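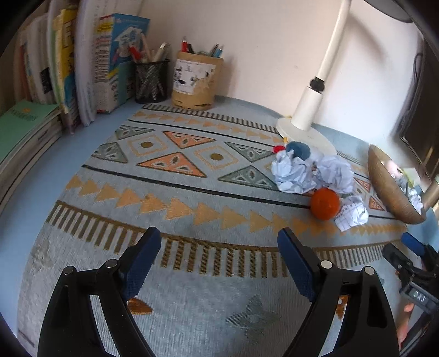
Desk clearing task, crumpled paper and bowl, hand-held grippers.

Automation Working Group, Zatorent Records Services
Minutes of the September meeting, Faulkner Room

Chair: Isla Harawira
Minutes: Iddrisu Akolgo
Present: day shift and evening shift representatives, Facilities, Training, Payroll (items 3 and 4 only)
Apologies: IT Support

The meeting opened at 2 p.m.

1. Minutes of the previous meeting
Accepted with one correction. Under item 5, "evening shift" should read "both shifts."

2. Desk clearing task
I. Akolgo reported that 420 demonstrations have been accepted. The task is the end-of-shift clearing of shared desks: pick up loose items and paper, place them in a bowl, leave books, pen holders and lamp where they stand. Staff record the demonstrations with the hand-held grippers, and the recordings are used to train the arm planned for the Vonano building.

Paper balls remain the hardest item to grasp consistently. Operators close the fingers too far and the ball slips out or flattens. Training will change the instruction sheet to say that the fingers stop at first contact.

Day shift asked whether patterned desk mats should be removed before recording. Agreed that they stay. The desks in Vonano belong to the people who sit at them during the day and will not be made plain for the arm.

Evening shift noted that pens standing in holders have twice been picked up as loose items. Agreed that anything in a holder is out of scope. Demonstrations that break this rule will be rejected at review.

3. Hours and job grades
Eighteen staff are now trained on the grippers. Recording time is currently booked as general duties. Evening shift representatives asked for a separate code, as recording is slower and more tiring than clearing and lowers the desk count on which the shift is measured.

Payroll can add the code from the next pay period. I. Harawira confirmed that desk counts will not be used for any person on a day when that person records.

The question of grades was raised again. Management's position is unchanged: no grade is reduced while the project is in trial. Evening shift asked for the position after the trial, in writing. Not settled. Carried forward.

4. Evening clearing round
The draft plan from Morero, the installer, gives the arm the second half of the evening round. Two posts on that round would move to document intake. Both post holders have been spoken to. One has accepted - the other has asked to see the intake schedule first, in particular the Sunday cover.

Facilities pointed out that the draft does not say who resets the arm when it stops. At present this would fall to whoever is nearest. Agreed that it must be a named duty with training attached, and that the draft goes back to Morero on this point.

5. Strain and grip
Three operators reported sore thumbs after long recording blocks. Blocks are limited to seven demonstrations, then a change of task. Training will look at whether the return spring can be made lighter. Left-handed operators report no added difficulty.

6. Other business
The recording desk will not be used for lunch.
The key to the gripper cabinet is to be signed for at the start and end of each shift.

Actions
Instruction sheet, paper items and holders: Training
Pay code for recording time: Payroll
Written statement on grades after trial: I. Harawira
Reset duty, comments to Morero: Facilities
Intake schedule to post holder: I. Akolgo

The meeting closed at 3:10 p.m. Next meeting in the same room, time to be sent by email.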